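Search this site
Search for: Go
Posted in January by Robel Yilma

Does Calling Your Opponent a Liar Work? A Report on the Walstead Mayoral Mailers

Our group started with a claim that everybody in our seminar seemed to believe, which is that negative mail wins local elections. I didn't believe it much when we began and I believe it less now, but I'm also not sure we proved anything. This report says what we did and where I think it falls apart.

The race was the one for mayor of Walstead. The incumbent, Tamiru, had two terms behind him and a record that was mostly sewers and a parking garage. His challenger, Sono, had been on the council for one term and ran on the parking garage, meaning against it. In the last stretch her campaign sent a piece of mail that called Tamiru "the most secretive mayor in the history of Walstead." Tamiru's people answered with one that said Sono had missed votes and then lied about why. Sono won. Within a day the local columnists had decided the secrecy mailer did it, and you can still hear that repeated as if somebody had measured it.

My partner on the project, Da-eun Yoo, wanted to measure it. Her idea was simple. We had the county's precinct returns and we had a list, from a source in the Sono campaign, of which precincts got the secrecy mailer. The campaign ran short of money and mailed only part of the city. So compare the precincts that got it with the ones that didn't.

The city has 21 precincts. That's the first problem. With so few, one odd apartment complex can move your result, and Walstead has more than one odd apartment complex. The second problem is worse. Campaigns don't pick precincts out of a hat. Sono's people mailed where they thought voters were already soft on Tamiru. If she then did well in those places, the mailer gets credit for what the targeting already knew.

We tried to get around that by looking at how each precinct voted in the previous mayoral race, and asking whether Sono beat the earlier challenger by more in the mailed precincts than in the others. She did, slightly. Da-eun found this more exciting than I did. The earlier challenger was a man who barely campaigned and spent his one debate talking about fluoride. Beating his numbers isn't an achievement, and I don't see why the amount you beat him by should tell us what a postcard did.

Sono's winning margin was 1,604 votes citywide. To believe the columnists, you have to believe the mailer alone moved enough people to cover that, in only some of the city, in a race where the garage had been front-page news all summer.

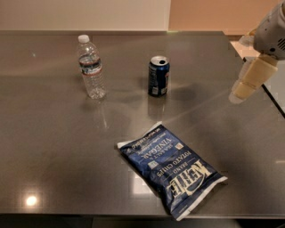 The second half of the project was a survey. We wrote a short questionnaire and handed it out near the library and at the bus station, and we got 80 usable answers back. We asked people whether they remembered any mail from the mayor's race, what it said, and whether it changed how they felt about either candidate.

Of those, 40 said they remembered at least one piece. That sounds impressive until you read what they wrote. Several described the secrecy mailer and credited it to Tamiru. A few described mail from a completely different race, the one for county clerk. One person gave us a detailed account of a mailer about a water company called Hilix, and as far as we can find out that company never came up in the mayor's race at all. People who said they were angry about the mail were mostly people who had told us, two questions earlier, that they always vote against incumbents.

Da-eun's view, and she asked me to put it in, is that confused memory can still be an effect. You forget who said "secretive" but the word hangs around city hall anyway, and the person who works in city hall pays for it. I think that's a fair theory. I also think it's a theory you could never lose with, and we certainly didn't test it.

What I would do differently: get the mailing list before the election and talk to voters before and after, the same voters both times. Stop using people at the bus station, who skew toward people who ride the bus. Ask about the garage. We left it off the questionnaire to keep it short, and then it was the only thing anybody wanted to talk about when they handed the sheet back.

We also should have checked our source. The list of mailed precincts came from someone inside the winning campaign, who has every reason to think the mail was brilliant. We asked for an invoice from the printer and were told it would be sent along. It hasn't been.

So the finding, for the purposes of the grade, is that we saw a small difference in the direction everyone expected and can't say what caused it. Da-eun would write that sentence with more hope in it — her dissent is attached as an appendix, along with the questionnaire and the precinct table. The secrecy charge itself, whether Tamiru really was more closed than the mayors before him, was outside our question, and neither campaign gave us anything that would settle it.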